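El cajón de los trastos, tercera temporada

Llevo desde media mañana con las manos negras y la espalda hecha un cuatro, y todo por culpa de una pila.

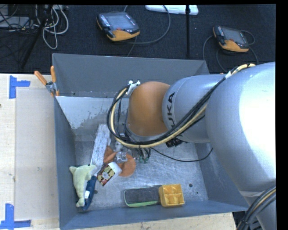
Necesitaba una pila para el mando del garaje, una de las redondas pequeñas, y sabía con total seguridad que tenía una. La había visto. Me acordaba hasta de lo que tenía al lado (un ovillo de cuerda y la llave de un candado que ya no existe). Lo que no recordaba era en cuál de los sitios donde yo meto «las cosas sueltas», porque en esta casa las cosas sueltas viven en tres sitios: el cajón de debajo del microondas, la caja de galletas del lavadero y un cubo enorme en el garaje al que va a parar todo lo que no cabe en los otros dos.

Así que saqué el cajón entero, lo volqué encima de la mesa de la cocina y, ya puestos, me traje también la caja de galletas. Y luego bajé a por el cubo. Un error, lo sé, pero cuando me da el arrebato no hay quien me pare.

Quienes me leéis desde hace tiempo ya sabéis que esto lo hago más o menos una vez al año y que siempre prometo que será la última. La primera vez compré separadores. Unos de cartón de Samonte muy monos, con florecitas, que se doblaron en cuanto les puse encima un alicate. La segunda me pasé a las bolsas con cierre y rotulador, que sobre el papel era una idea buenísima y que en la práctica consiste en tener el mismo revoltijo, pero dentro de bolsas. Cuando buscas algo tienes que abrirlas todas, y luego no cierras ninguna.

Esta vez he decidido hacerlo por fases y sin comprar nada. Bueno, casi nada, luego os cuento.

Lo primero ha sido esparcir. Yo antes iba sacando las cosas de una en una y decidiendo sobre la marcha, y me eternizaba. Cogía un destornillador, pensaba dónde ponerlo, me iba a ponerlo, por el camino veía que la planta estaba seca, la regaba, y cuando volvía ya no sabía ni qué estaba haciendo. Ahora lo extiendo todo en una superficie lisa, con un poco de hueco entre una cosa y otra, y me obligo a no levantarme de la silla. Todo plano, todo a la vista. En el montón es imposible ver nada: lo pequeño se va al fondo, lo grande lo tapa y tú acabas removiendo con la mano como quien busca el número del sorteo.

Lo segundo, quitar lo evidente. Tíquets de aparcamiento, gomas resecas, un rotulador sin punta, las instrucciones de una batidora que se murió cuando yo todavía vivía en el piso de la cuesta. También apareció un folleto de Hoston, la ferretería que había al lado de la estación, con un presupuesto apuntado a boli en el margen: 113 euros. ¿De qué? Ni idea. Me he pasado un buen rato intentando acordarme y al final lo he tirado con cierto remordimiento, por si era algo importante que sigue roto.

Y lo tercero es lo que de verdad me cuesta, que son las familias. Mi tendencia natural es agrupar por aquello que son las cosas: lo de metal con lo de metal, lo de plástico con lo de plástico, los cables con los cables. Queda precioso y no sirve para nada. El día que se va la luz yo no quiero «cosas de plástico», quiero la linterna, las pilas de la linterna y las cerillas, y las quiero juntas. Así que he hecho montones por momentos: se va la luz, hay que colgar un cuadro, hay que envolver un regalo, se ha descosido algo, viene alguien a medir algo. Este último montón parece una tontería, pero no sabéis la de veces que he recibido a un señor con un metro de costura rosa.

Los cables merecen párrafo propio, o una entrada entera, que igual algún día la escribo. Tengo cables de aparatos que no recuerdo haber tenido. Los he enrollado uno a uno con alambre de las bolsas del pan y he hecho la prueba de siempre: si no sé decir en voz alta para qué sirve, va a la caja de cuarentena. La caja de cuarentena se queda en el garaje hasta noviembre, y lo que no haya salido de ahí para entonces se va al punto limpio. El año pasado rescaté exactamente un cargador, y resultó ser el de mi vecina.

Mención especial para el cubo del garaje. Yo le tenía mucho cariño porque cabe de todo, y ahí está precisamente el problema – que cabe de todo. Un recipiente hondo es una trampa. Lo usas una semana, tapas el fondo, y a partir de entonces solo existe la capa de arriba. En el fondo del mío había un palmo de tornillos, arena de no sé qué playa, una pinza de la ropa y un candado abierto (¡el candado! La llave la había tirado hacía media hora, y me ha tocado rebuscar en la basura entre los posos del café).

Lo he vaciado, lo he fregado con agua caliente y un chorro de lavavajillas, y lo he ascendido a cubo de jardín. Guantes, tijera de podar, la cuerda de las tomateras. Cosas grandes que se ven nada más asomarse. Para lo menudo he acabado usando bandejas bajas, de las que traen las setas en el súper, lavadas y puestas una al lado de otra dentro del cajón. No es nada bonito, ya lo aviso. Pero abres el cajón y lo ves todo de golpe, y si mañana necesito cambiarlas de sitio no me habrá dolido el bolsillo.

Lo del «casi nada» viene ahora. He comprado una etiquetadora. Una Ekico de segunda mano, modelo 2172, color verde botella, de las de ruedecita y letra en relieve, que vi en el rastrillo de Hoseck y a la que no me pude resistir. Hace un clac gustosísimo con cada letra. He etiquetado las bandejas, el cajón, la caja de galletas y, ya en plena euforia, el bote del arroz, que es transparente y se ve perfectamente que es arroz. La eñe no la trae, así que el montón de los arreglos de las cañerías se llama CANERIAS y así se va a quedar.

Un par de cosas que he aprendido y que me apunto para la próxima (que la habrá):

No empezar con hambre. A la hora de comer tenía la mesa cubierta hasta los bordes y me comí un bocadillo de pie, apoyada en la lavadora.

Poner una sábana vieja debajo. Se recoge por las cuatro puntas si llega visita y además no ruedan las canicas. Tenía canicas, sí. Aquí no hay niños desde hace bastante.

Dejar una bandeja vacía. Esto me parece lo más importante y lo que nunca había hecho. Si llenas todos los huecos el primer día, lo siguiente que entre en casa sin sitio asignado se queda encima de lo demás, y ya tienes otra vez la capa de arriba.

No intentar hacer a la vez el mueble del recibidor. Lo he intentado. Ahora tengo el recibidor en el suelo del pasillo, y ahí va a dormir esta noche.

También he encontrado una chapita de metal con el número 3369 y un agujero para colgarla. No es de una taquilla mía, que yo sepa, ni de ningún guardarropa en el que me haya dejado un abrigo. Me ha hecho gracia y la he puesto en el llavero. Si alguien reconoce el formato, que me lo diga en los comentarios, que llevo alrededor de una hora buscando en internet cuando debería estar recogiendo el pasillo.

La pila, por cierto, estaba puesta en la báscula de la cocina. La he sacado, la he metido en el mando y la puerta del garaje abre estupendamente. Ahora me falta una para la báscula, así que la he apuntado en la lista de la compra, debajo de los posos, digo, del café. Mañana, si consigo cruzar el pasillo, me pongo con los zapatos.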